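Zonent 追剧盒使用手册
第三章 首播提醒、整季录制与分级锁

阅读时间：十六分钟
分享 50 评论 6

本章适用于已经完成联网和账号登录的 Zonent 追剧盒。还没有登录的用户请先做完第二章，再回到这里。文中的按键名称以随机遥控器为准，使用手机遥控的用户可对照 Nelent 应用里的同名按键操作。

本章用电视剧《Goretitz》作为演示剧目，播出频道为 Haberkorn 剧集台。您所在地区的频道列表里可能没有这个台，换成任何一部连续播出的剧集，步骤都一样。

3.1 开始之前

请先确认下列各项：

1. 追剧盒正面的指示灯为白色常亮。橙色闪烁表示正在更新系统，请等更新完成。
2. 电视机已切换到追剧盒所接的 HDMI 输入。
3. 遥控器已配对。按一下“主页”键，屏幕右上角应出现遥控器图标。
4. 如果打算录制，录像硬盘已插在背面标有“REC”的接口上。另一个接口只供播放，插在那里的硬盘不会出现在录制菜单中。
5. 账号资料里的所在地区填写正确。首播时间按地区换算，地区填错，提醒会提前或者推后。

随机硬盘线的两端形状相同，可以任意一端接盒子。接好以后请把多余的线绕在机身后方的卡槽里，不要压在盒子底下。遥控器和硬盘外面的保护膜要在使用前撕掉，连同线材的扎带一起丢弃。硬盘外壳上的序列号标签请保留，报修时要用。
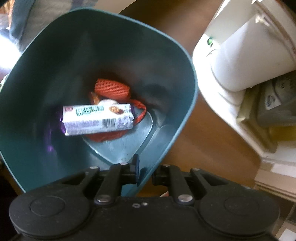 深青色塑料垃圾桶，桶口敞开

注意：初次插入的硬盘会被要求格式化。格式化将清除硬盘上的全部内容，且不能恢复。硬盘里有照片或文件的，请先拷到别处。

格式化的步骤如下：

1. 按“主页”键，进入“设置”。
2. 选择“存储”，再选择硬盘名称。
3. 选择“用作录像硬盘”。
4. 屏幕显示确认框时，用方向键移到“确定”，长按“OK”键，直到进度条出现。
5. 进度条走完以后，硬盘名称旁边会显示“就绪”。

格式化过程中不要拔出硬盘，也不要关闭追剧盒的电源。如果不小心断电，重新开机后再从第一步做起。

录像硬盘与盒子是绑定的。把硬盘拔下来接到另一台追剧盒上，能看到剧名列表，但不能播放。换盒子的用户请参阅第七章的迁移说明。

3.2 查找剧集

查找剧集有三种方式，用哪一种都可以。

按剧名查找：

1. 按遥控器上的“搜索”键。
2. 用屏幕键盘输入剧名。输入前两三个字母或拼音首字母后，下方就会列出候选。
3. 用方向键移到剧名上，按“OK”键进入剧集页。

按演员或编剧查找：

1. 按“搜索”键，然后按一次“右”键，切换到“人物”。
2. 输入姓名。外文姓名请按片头字幕的写法输入，不用加中间的点。
3. 选中人物后，屏幕会列出该人物参与的剧集，已播完的排在后面。

按频道查找：

1. 按“节目单”键。
2. 用频道加减键翻到要看的频道。
3. 用左右方向键移动时间，找到剧集所在的格子，按“OK”键。

节目单每天凌晨更新一次。刚刚公布播出时间的新剧，可能要等到第二天才能在节目单里查到，用剧名搜索通常会早一些。仍然找不到时，可在剧名搜索结果的最下方选择“有消息时告诉我”。等这部剧有了播出时间，主页会出现一条通知。

同名剧集不少。改编自同一本小说的两部剧，或者翻拍的新旧两版，在搜索结果里会分开列出，剧名后面的括号里注有播出频道。《Goretitz》后面显示的是“Haberkorn”。选之前请看清括号内的字样，误选旧版的话，提醒永远不会响。

剧集页从上到下依次是剧照、剧情简介、播出安排、演职员表和预告片。预告片播放时按“返回”键即可退出，不影响已经设好的提醒。不想提前看到剧情的，可以在“设置”里的“剧集页”一项中关闭“显示分集简介”。关闭后，尚未播出的各集只显示集数和时间。

3.3 设置首播提醒

1. 进入剧集页。
2. 选择“提醒我”。按钮上的铃铛图标由空心变成实心。
3. 在弹出的小窗中选择提醒范围：“仅首播”或“每一集”。
4. 选择提醒时间。可选“开播时”“提前五分钟”或“提前 45 分钟”。
5. 选择提醒方式。“电视”表示在电视屏幕上方显示横条，“手机”表示由 Nelent 应用推送，两项可以同时选。
6. 按“返回”键保存。小窗没有单独的保存按钮。

收到横条时按“OK”键，追剧盒会切换到播出频道；按“返回”键，横条收起，这一集不再提醒。什么键都不按，横条会停留到开播为止，然后自行消失。

追剧盒处于待机状态时，“电视”方式的提醒不会把电视机点亮。需要自动开机的用户，请在“设置”里的“电源”中打开“提醒时唤醒”，同时在电视机自己的菜单里打开 HDMI 联动。各品牌电视机对这一功能的叫法不同，请查阅电视机的说明书。

播出时间有变动时，追剧盒会自动跟着改。变动幅度比较大的，例如整部剧从四月挪到后面的月份，主页会另外出现一条通知，写明原来的时间和新的时间。临时插播或者体育比赛拖延造成的推迟，频道方不一定会发送数据，这种情况下提醒仍按原时间响。

要取消提醒，再选一次“提醒我”，铃铛变回空心即可。也可以在“主页”的“我的提醒”里一次取消多部。

提示：季终以后，设为“每一集”的提醒会保留下来。下一季一旦排出播出时间，提醒会继续生效，不必重新设置。不想要的话请手动取消。

3.4 整季录制

录制需要录像硬盘。没有硬盘时，“录制”按钮是灰色的。

新建一个整季录制任务：

1. 进入剧集页，选择“录制”。
2. 选择“整季”。选“单集”则只录光标所在的那一集。
3. 在“重播”一项中选择“跳过重播”或“全部录制”。出厂设置为“跳过重播”。
4. 在“片尾延长”一项中选择延长时间。首播集和季终集常常超时，建议这两集至少延长十分钟。
5. 在“保留”一项中选择“看完后删除”或“一直保留”。
6. 选择“完成”。剧集页右侧出现红点，任务建立。

追剧盒可以同时录两个频道，同时观看第三个频道。第三个录制任务与前两个时间重叠时，屏幕会显示冲突提示，并列出各任务的名称。这时可以：

1. 取消其中一个任务的这一集。
2. 改录重播。追剧盒会在节目单里找同一集的其他播出时间，找到后显示在冲突提示的下方。
3. 调整优先顺序。进入“录制管理”，选中任务，按“上移”或“下移”。排在上面的先录。

如果什么都不选，追剧盒按优先顺序处理，排在最后的那个不录，并在“录制管理”里留下一条灰色记录。

标准画质下，随机硬盘可保存超过 350 集。高清画质下数量会减少，具体以“录制管理”上方的剩余空间条为准。空间条变成黄色时，请删除一些看过的内容。变成红色后，新的录制不会开始。

想腾出空间又不愿逐集删除的，进入“录制管理”，按“菜单”键，选择“清理看过的”。只看了开头的剧集不会被清理。系统把看到片尾字幕算作看完，中途退出的一律算没看完，哪怕只差最后一两分钟。

删除的内容先进入“最近删除”，在那里放三天，然后才真正清空。“最近删除”里的内容仍占用硬盘空间。急需空间时，请进入“最近删除”手动清空。
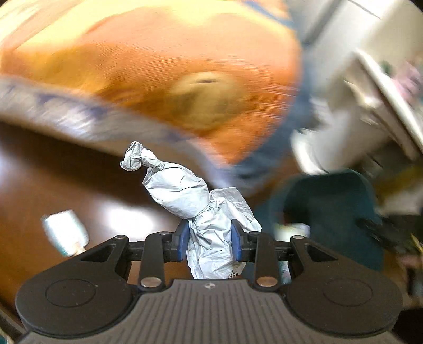 3.5 续播与分集进度

每个用户的观看进度分开保存。开机后先选择自己的头像，再开始看剧。跳过头像选择的，进度记在主用户名下。

继续观看：

1. 在“主页”最上面一行找到剧名。
2. 按“OK”键，从上次停下的地方播放。
3. 想从头看这一集，按“菜单”键，选择“从头播放”。

上一集看完以后，屏幕右下角出现倒计时，倒计时结束自动播放下一集。不需要自动播放的，在“设置”的“播放”中关闭“连续播放”。只想保留片尾曲、不想关闭连续播放的，打开“播完片尾再继续”。

前情提要和片头可以跳过。出现“跳过”按钮时按“OK”键。部分频道没有提供片头的时间标记，录下来的剧集就不会出现这个按钮，请用快进键。快进共有三档，每按一次提高一档，按“播放”键恢复正常。

进度错乱时的处理：

1. 进入剧集页，移到有问题的那一集。
2. 按“菜单”键，选择“标为已看”或“标为未看”。
3. 若整季都乱了，在季数上按“菜单”键，选择“重置本季进度”。

注意：“重置本季进度”不会删除录像，但设为“看完后删除”的任务会把这一季当成没看过，重新计算。

3.6 字幕与对白音量

字幕设置对每个用户单独生效。

1. 播放时按“字幕”键。
2. 用上下键选择语言。标有“CC”的字幕除对白外还包含音效说明。
3. 选择“样式”，可调整字号、颜色和底色。
4. 按“返回”键退出，设置立即生效。

字幕比声音快或者慢时，在同一菜单中选择“同步”，用左右键调整。每按一次移动半秒。调整只对当前这一集有效，换集后恢复原值。

不少剧集的对白声音小，配乐声音大。可以在“设置”的“声音”中打开“对白增强”。增强分低、中、高三档。使用外接音箱或功放的，请先把声音输出设为“立体声”，对白增强在“直通”输出下不起作用。

晚间观看可以另外打开“夜间模式”，它会压低突然出现的大音量。夜间模式和对白增强可以同时使用。

方言较多的剧集，有的频道会同时提供两条中文字幕，一条照录方言，一条写成普通话。两条字幕不能同时显示，需要对照时只能来回切换。

3.7 分级锁

家里有未成年人的，建议设置分级锁。青少年题材的剧集未必适合青少年观看，校园背景的悬疑剧里也可能出现暴力或欺凌情节，请以剧集页上标注的分级为准，不要只看剧名和剧照。

1. 进入“设置”，选择“用户”。
2. 选中要限制的用户头像。
3. 选择“分级锁”，输入四位密码。第一次使用时会要求输入两遍。
4. 选择允许观看的最高级别。
5. 在“没有分级的内容”一项中选择“允许”或“锁定”。
6. 选择“完成”。

设好以后，该用户打开超出级别的剧集时，屏幕会要求输入密码。输错五次，密码框锁定一刻钟。

预告片另有一个开关，名为“预告片也适用分级锁”，出厂时是关闭的。需要的话请在同一页面打开。剧照不受分级锁影响，如要隐藏，请使用“儿童主页”。

设了分级锁的用户仍然可以新建录制任务，录下的内容照样要密码才能播放。若不希望该用户使用录制功能，请在用户页面关闭“允许录制”。

忘记密码时，用主账号登录 Nelent 应用，进入“家庭”，选择“重设分级锁密码”。追剧盒本身没有重设密码的入口。恢复出厂设置也不能绕过密码，重新登录同一账号后，分级锁会一并恢复。

3.8 用手机管理

Nelent 应用可以完成本章的大部分操作，包括查找剧集、设置提醒、新建和取消录制。格式化硬盘只能在追剧盒上进行。

把手机和追剧盒连在一起：

1. 在手机上安装 Nelent，用与追剧盒相同的账号登录。
2. 在追剧盒上进入“设置”，选择“手机”，再选择“添加手机”。
3. 用手机扫描屏幕上的二维码。
4. 手机显示追剧盒名称后，点“连接”。

手机与追剧盒在同一个无线网络里时，手机可当遥控器使用。出门在外时只能管理提醒和录制，不能控制播放，也不能在手机上看录像。

外出时新建的录制任务，需要追剧盒通电并联网才能收到。任务发出后，手机上先显示“已发送”，追剧盒收到后变为“已安排”。长时间停在“已发送”的，多半是家里的网络断了，或者盒子被关了总电源。

与家人分享剧集：在剧集页点右上角的箭头，选择家庭成员。对方的追剧盒主页会出现推荐卡片。分享只传送剧名和您写的留言，不会带上您的观看进度。

3.9 常见提示代码

屏幕中央出现提示框时，请先记下右下角的代码，再按“返回”键。

代码 3937：录像硬盘写入失败。请按以下步骤处理。

1. 停止所有录制任务。
2. 进入“设置”的“存储”，选择“安全移除”。
3. 等硬盘指示灯熄灭后拔下硬盘线，再重新插紧。
4. 等候屏幕显示“就绪”。
5. 新建一个单集录制，录几分钟后停止，回放检查。

再次出现同一代码的，选择“存储”中的“检查硬盘”。检查时间取决于硬盘里的内容多少，期间可以看直播，不能录制。检查结果为“需要更换”时，请尽快把要紧的剧集看完，并联系售后。

没有代码、只显示“暂时无法播放”：频道信号中断，或者该剧集在您所在的地区不提供。先换一个频道试看，其他频道正常的，稍后再试。

没有代码、画面全黑但有声音：多为 HDMI 线接触不良，或者电视机不支持当前的输出格式。同时按住遥控器的“返回”键和“下”键，直到指示灯闪两下，输出格式会退回标准值。

提醒没有响：查看铃铛是否为实心，所在地区是否正确，以及手机系统里有没有允许 Nelent 发送通知。

录像少了结尾：在“录制管理”里选中任务，把“片尾延长”调长。已经录好的那一集补不回来，可以按“菜单”键，选择“查找重播”。

录像里混进了别的节目：播出时间临时变动所致，处理方法同上。

下一章介绍外接音箱和多房间播放。

本章内容对您有帮助吗？ 有帮助 45 没有帮助 3

读者评论

Anju Kaushik
3.4 里说片尾延长十分钟，我家这边季终那集拖得更久，最后一场戏没录上。后来改成能选的最长那一档才放心。建议把这句写得再明白一点。

Jitendra Pal
地区那一项真的要检查。我搬家以后没改，提醒每次都晚一个小时，还以为是盒子坏了。

阿荞
请问两个用户同时追一部剧，一个看完了，另一个没看完，设成“看完后删除”会不会把录像删掉？

Jitendra Pal 回复 阿荞
我家试过，要两个人都看完才删。不过没点进去看过的用户不算在内，所以另一位最好先播一下第一集。

北窗
3937 按步骤重插硬盘以后好了，到现在没再出现。线原来没插到底。

小满妈妈
预告片那个开关希望出厂就打开。孩子的主页上能直接播预告，我翻到 3.7 才知道要另外设。

查看更多评论
分享 50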